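Walk down to the market hall in Stornamham before eight in the morning and you'll smell the bread first - dark, sour and still crackling. Four bakers share the ovens here, and what a range they turn out!

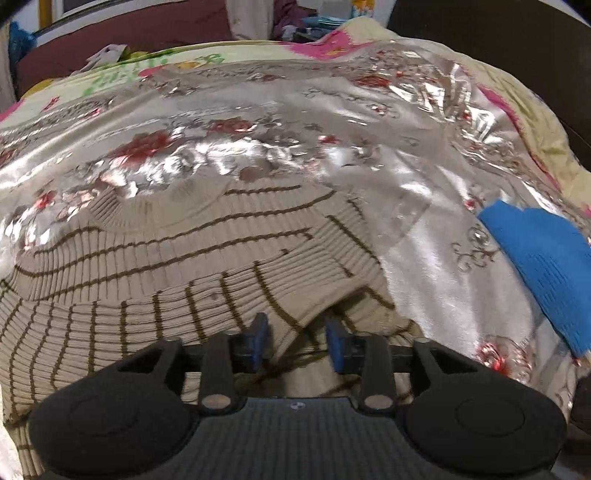 Black fingers on a pair of round metallic pivot pins.

My favourite is the Festthorpe loaf, made with a rye starter kept going for 143 years. It's wonderful with salty butter, and even better toasted the next day.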